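3. How a cap rests, on a stand and off it

3.1 Why caps deserved their own section

Of all the things we looked at in the hat study, the plain baseball cap gave us the most to talk about. A felt hat has a stiff crown and a brim that runs all the way round, so it sits much the same way wherever it is put. A cap is lopsided by design. It has a soft crown, a firm brim on one side only, and a gap or strap at the back that may or may not hold its curve. Put it on a hook and the crown folds. Put it on a flat surface and the brim lifts the front a little, or the front pulls the brim down, depending on which of the two is stiffer. We found this delightful, and we hope some of that comes through in what follows.

The caps came from two sources. Most were bought new from Rirkis, a small maker that sells unstructured caps with no stiffening behind the front panels. The rest came from Royer, whose caps have a backing sewn into the front. In all we worked with 30 caps, and each was handled on the same flat board so that the outline of the brim could be compared from one cap to the next.

3.2 The stand

Household hat stands fall into two broad families. The first is the solid block, which fills the crown from inside and keeps it round. Blocks are wonderful for felt but heavy and costly, and very few people own one for a cap. The second is the open stand, made of rod or wire, which touches the hat along a few lines and leaves the rest of the cloth to hang as it likes. We chose the open kind for the main part of the work because people do buy them for bedrooms and hallways, and because the contact lines leave such readable traces in soft cloth.

Our main stand was the Naltance model. It has a ring at the foot and a single stem, and the top is a dome of crossing arcs in the rough shape of a head. It takes up little room and can be moved with one hand. Its weak point is easy to guess: with so little material in it, it can be pushed along the surface by a careless touch, and a cap set down off-center will tilt toward the brim. A second stand, from Bradov, had a wider foot and a flatter dome. It was used only for the comparison in Section 3.5.

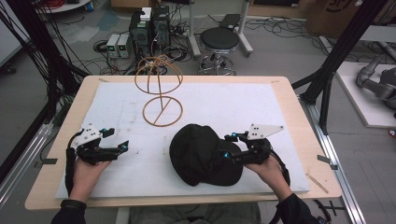

Figure 2. Black baseball cap lying crown-up on the white foam board, with the copper-colored wire stand behind it.

The foam board made a bigger difference than we had expected. On bare wood, both the cap and the foot of the stand slid when nudged. The board also gave us a pale, even ground against which the edge of a dark brim was easy to follow. We would gladly recommend it to anyone who wants to repeat the work at home or in a classroom, and it costs next to nothing.

3.3 Setting down and hanging up

Each trial had the same two halves. In the first, the cap was lifted from the board and placed over the dome. In the second, it was lifted off again and returned to the board with the crown up. Every cap went through this twice with the brim facing the person and once with it facing away, apart from two Rirkis caps that were withdrawn early when a seam opened. After the pilot trials were set aside, we kept 84 trials for the analysis.

The first thing that struck us was how much the brim does. It is by far the easiest part to take hold of, and nearly everyone who tried the task without instruction reached for it. But a cap lifted by the brim alone hangs at an angle, with the back of the crown dropping below the front. To get it over a dome, the back has to be brought up and around, and the lower edge at the back will often catch on one of the arcs. Where the cap was steadied at the side of the crown as well, the opening stayed wide and the cap went on much more cleanly.

Taking the cap off was easier, with one lovely exception. Soft crowns settled between the arcs while the cap was on the stand, and when it came away the shape of the dome stayed in the cloth for a while as a set of faint ridges. The backed Royer caps showed this only at the rear, where there is no stiffening. Clémence Guillot, who kept the trial notes, began sketching these ridges in the margin in October, and her sketches became the coding sheet we used for the rest of the study.

3.4 What counts as resting well

We needed a simple way to say whether a cap was resting well, and we settled on three questions. Does the lower edge sit level? Is the crown free of folds? Does the cap stay put when the stand is turned a quarter of the way round? A cap had to pass all three to be marked as settled. The wording was fixed on 2024-02-03, and earlier trials were coded again from the notes to match.

The middle question caused the most debate. An unstructured cap is meant to slump a bit, and a dent at the front is part of its charm. We therefore agreed to count a fold only where the cloth doubled back on itself. Shallow dents were written down but did not affect the result — a decision that mostly favors the Rirkis caps.

3.5 Comparing the two stands

The Bradov stand was steadier, as its wider foot would suggest, and it hardly moved when a cap was put on in a hurry. Its flatter dome was less kind to the crown. Caps with a deep crown sank past the top of the dome until the lower edge hung well below it, and the cloth at the peak gathered into small pleats. The Naltance stand held the same caps higher and rounder, provided they were centered.

Five caps were also left overnight on each stand. All five came off the Naltance stand with visible ridges, and four came off the Bradov stand with pleats at the peak. The ridges faded once the caps had been back on the board for over two hours, but the pleats were slower to go and in one case needed steam. We did not test washed caps, and we suspect that a laundered crown, being softer, would take both kinds of mark more readily. Section 4 takes up the same questions for wide-brimmed straw hats, where the crown hardly gives at all and most of the trouble is in the brim.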